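Nondier Bed Sheet, Pale Pink: A Review After 7 Washes

I bought the Nondier sheet because my old one had worn so thin you could read a magazine through it. The color is sold as Blush Cloud. It is pale pink. I have made my peace with that.

Fit
The corners have stayed put so far, even on the side where I get in and out like a falling refrigerator. My previous sheet, a Flidora, let go of the mattress most nights and would be wrapped around my knees by morning.

Feel
Stiff out of the package, fine by the second wash. The box promises a thread count of 500, and I am not going to check. It does wrinkle, and ironing a sheet is a hobby for other people.

Daily abuse
My bed is where things go when they have no other place to go, and the sheet has to put up with it. On the day I cleared the shelf, it was hosting a bright green open box, a couple of plush toys, a tall canister with a gold band around the lid, a grey-green terry sock and a red and white one that is not remotely its partner. No snags yet - and I do drag things.
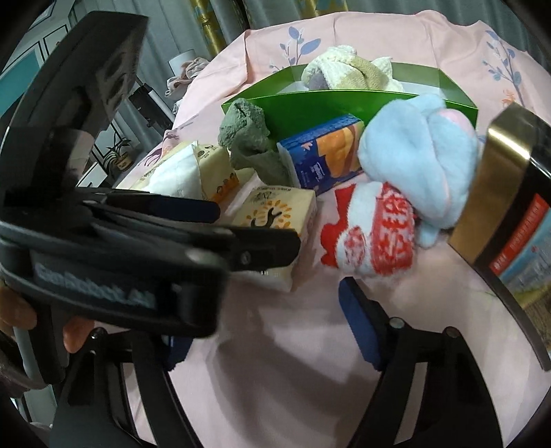 Verdict
Good sheet, silly color name. I'd buy it again at the sale price and grumble at the full one. Two pillowcases come with it, both slightly too long for my pillows.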